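I've been hanging Flekurow lockboxes on listings since December and I'm not going back to the old dial kind. It holds two keys and a gate fob, and I reset the code from my phone between showings (so easy!).

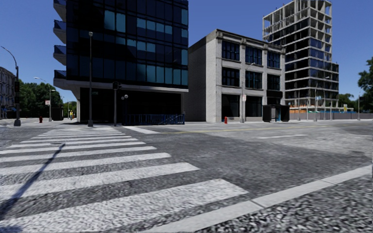
Siv Bråten wrote in that the shackle is too short for her condo railings, and she'd like the long one stocked too. Fair point, Siv! Ask for part 1604, it fits most of them.
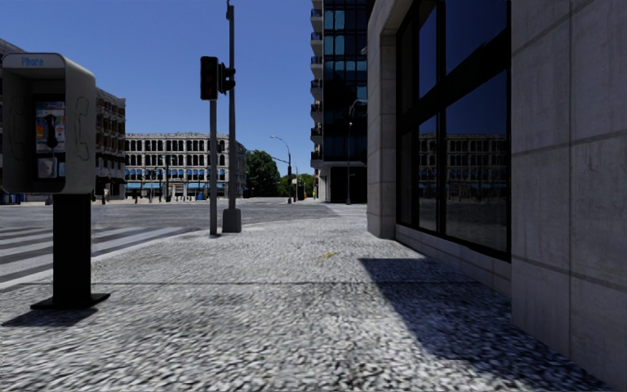 Musby Realty – Listing Supplies Desk

Battery is good for nearly 2000 openings. Agents can borrow one before buying.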